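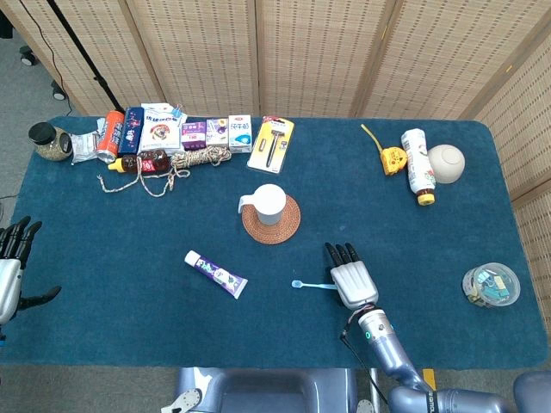
Swap Table Returns to Vallejo Street Hall

October 26, 2025

The household swap table is back at the Vallejo Street hall after a break over the summer. It is open to anyone who lives in the neighborhood, and there is no charge to take part. People bring small things they do not need and take home things they can use.

The table is in the side room, set up against the folding divider and covered with a teal-blue cloth. Food and drink go toward the back, with toiletries and small household items wherever there is space. Among the items out so far are a tube of toothpaste, a razor still in its package, a coil of rope, small drink cartons, a white cup with a handle on a woven coaster, and a yellow toy figure in the shape of a Pikachu.

The swap began in April of last year as a one-day event at the end of a spring cleaning drive. Organizers had planned for a single afternoon, but enough was left over to fill several shelves, and the hall agreed to keep a table out. By the time it paused for the summer, 1112 items had changed hands, according to the sign-out sheet kept by the door. Kitchen goods made up the largest share, followed by toiletries and toys.

What to bring

Items should be clean and small enough to carry in one hand. Sealed toiletries, pantry goods, cups, dishes, toys, string and rope, office supplies and unused gift items are all welcome. Food and drinks must be unopened and within their date. Homemade food in jars can't be accepted, but dry goods in a jar are fine if the lid closes tightly and a label gives the contents and the date it was filled.

The table does not take medicine, knives, glassware with chips, batteries, or anything that needs to be plugged in. Clothing goes to the rack in the front hall. Books have their own shelf next to the office.

How it works

There are no points or tickets. Visitors may take up to 13 items a month, whether or not they have brought anything. Each item taken should be written on the sign-out sheet. A short description is enough, and names are not required.

Things that have not been picked up after four weeks are boxed and sent to the Zukurow pantry, which has space for another 200 items before the end of the year. Opened or expired food is thrown out when the table is checked each morning.

Larger donations, such as a full box from a move, should be left at the office so they can be sorted first. Plama, the hardware store on the corner, has given the hall 700 paper bags for visitors who come without one. The bags are stacked under the coat hooks.

A second table for school supplies is planned for the same room once shelving arrives from Hoter. No opening date has been set. Until then, pencils, notebooks and binder clips can be left with the other items.

The side room is open whenever the hall office is staffed. Visitors should use the street entrance, as the parking lot door will stay locked while the ramp is being repaired.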